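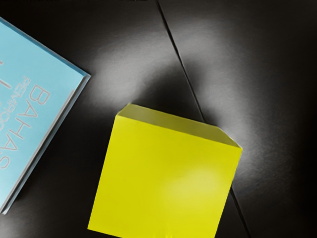

Health > At Home > Medicines and First Aid

Search this section Enter keyword Go

Storing Medicines Safely at Home

Reading time: 3 minutes

Most households keep more medicine than they use. Tablets left over from a past illness, a cough syrup bought two winters ago and a half-empty tube of cream tend to end up in the same drawer, often without their boxes. The Lelville Home Health Office issues the following guidance for residents who wish to put their supplies in order. It was last revised in December 2018 and does not replace the advice of a doctor or pharmacist.

Choosing a place

The bathroom cabinet is the usual choice and seldom a good one. Steam from the shower raises both heat and moisture, and many tablets and capsules break down sooner under those conditions. The shelf above the stove has the same fault. A high cupboard in a bedroom or hallway, away from windows and radiators, is generally more suitable.

Where children live in or visit the home, medicines should be kept up high, out of sight and, if possible, locked away. A child-resistant cap slows a child down but does not keep the contents secure. Handbags and coat pockets deserve the same attention, particularly when guests are staying.

Some products must be kept in the refrigerator. The label or leaflet will say so. Place these in a closed container on a middle shelf, clear of the freezer compartment, and do not store them in the door, where the temperature changes each time it is opened.

Keeping the packaging

Medicines should remain in the container in which they were supplied. The label carries the name, the strength, the dose and the expiration date, and an emergency room will ask for all of these. Leaflets may be folded and kept with the box. If the print is too small to read comfortably, the pharmacy can often supply a larger version on request.

Weekly pill organizers are useful for people who take several medicines, but certain tablets should not be taken out of their original packs. Ask before filling one for the first time. Keep the organizer with the same care as the bottles – many have no safety catch at all.
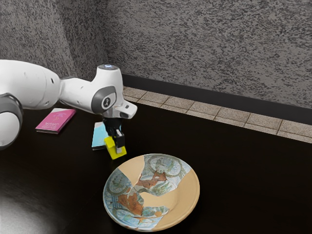
Zane Sepp wrote to the office that his household in Wollthorpe had been keeping two people's blood pressure tablets on one shelf, in bottles of the same color, and that the wrong one had been opened more than once before anyone noticed. He now keeps them in separate cupboards and asks that other families be told to do the same. The office agrees with this advice. Where separate cupboards are not practical, a clearly marked box for each person will serve.

Checking the supply

Set a regular time for going through the cupboard. March is convenient for many households, as the cold season is ending and the winter remedies can be looked over together. During the check:

- Set aside anything past its expiration date.
- Set aside anything that has changed color, smell or texture, whatever the date says.
- Set aside any bottle or blister pack that can no longer be identified.
- Note when eye drops were opened. Many must be thrown out a set time after opening, and the leaflet gives the limit.
- Replace used items in the first aid kit, including bandages and gloves.

Prescription medicines should never be passed on to a relative or neighbor, even when the symptoms seem alike.
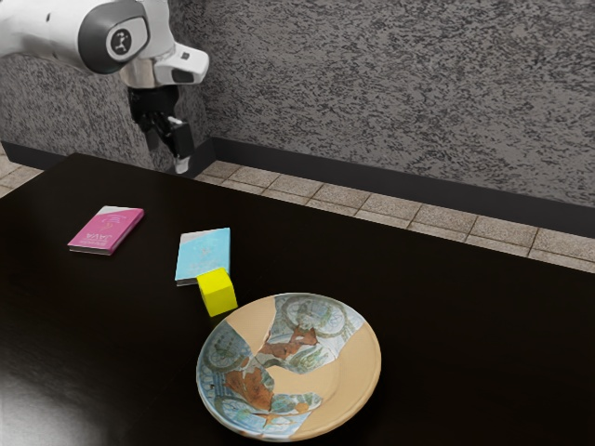 Disposing of unwanted medicines

A take-back program is the preferred route. Many pharmacies have a drop-off box, and staff can say which items it accepts. Needles and other sharps need their own puncture-resistant container and must not go into the drop-off box unless the notice on it allows them.

If no program is available, most tablets and liquids may be mixed with used coffee grounds or cat litter, sealed in a bag and placed in the household trash. A small number of medicines carry different instructions, and those instructions should be followed. Remove or black out personal details on empty containers before throwing them away.

In an emergency

Keep the poison control number beside the telephone and saved on each cell phone in the home. If someone may have taken the wrong medicine or too much of one, call at once and have the package at hand. Do not try to make the person vomit unless told to do so. If the person has collapsed, is having a seizure or cannot be woken, call 911.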